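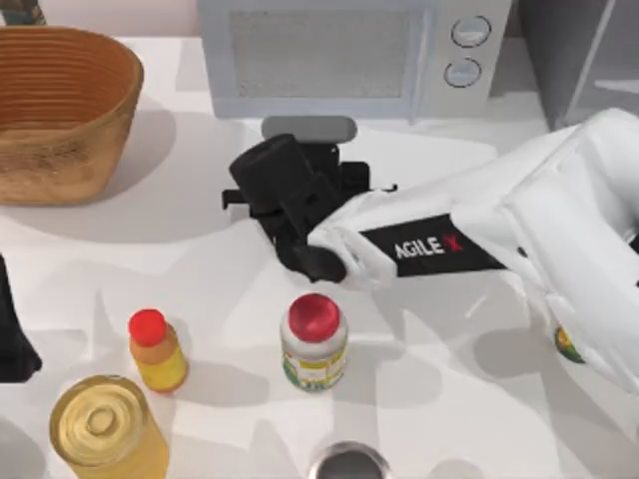
Print this page
E-mail this to a friend

4 February 2026

Up before it was light, frost on the inside of the back window again. Porridge, burnt the bottom. Then the allotment notebook, which I had promised myself I'd do in January and didn't.

Seed order first. Flarnimley have put their prices up, as everyone has, but I still want their leeks so that's that. Two packets. Broad beans from Ratcombe as before -- last year's were good, even the ones the mice had a go at. No sweetcorn. I say that every year and then I'm stood there in May with a tray of it. NO sweetcorn.

Went down at ten. Path flooded by the gate, had to go round by the bottom hedge and lost a glove somewhere on the way. Plot is plot 122, which used to be the last one before they took in the bit of field, and it still gets all the water. Parsnips coming out with half the bed attached. Dug enough for soup and for Sunday-ish dinner, left the rest. Purple sprouting is thinking about it. Pigeons are thinking about it too. Netted it, badly, fingers too cold to tie anything.

The Wijesinghe apple (I only call it that after the stall I got it from, no idea what it really is) needs pruning and I stood and looked at it for ages and made 2 cuts. One of them I regret. Will go back when it's dry, there is a crossing branch in the middle that ought to come out and I can't decide which of the pair to keep.

Home, boots off, soup on. Parsnip, onion, the end of the ginger. Too sweet, put a lot of pepper in. Ate it standing up.

Rent letter came, 262 pounds for the year with the water. Was less in September when they first wrote, I'm nearly sure, must find that letter. Looked in the drawer and found the bulb catalogue and a birthday card I never sent insted. Will ring them tomorow.

Afternoon gone on pots. Washed the lot in the bath, which now needs washing. Chillies sown, on the windowsill under a freezer bag. Wanted to do the Fluromberg tomatoes as well but it is far too early and they just go leggy, so put the packet on top of the cupboard where I can't see it. Can see it from here.

Rain again now. Back aches. Still to do -- glove, letter, string, more string. Bed.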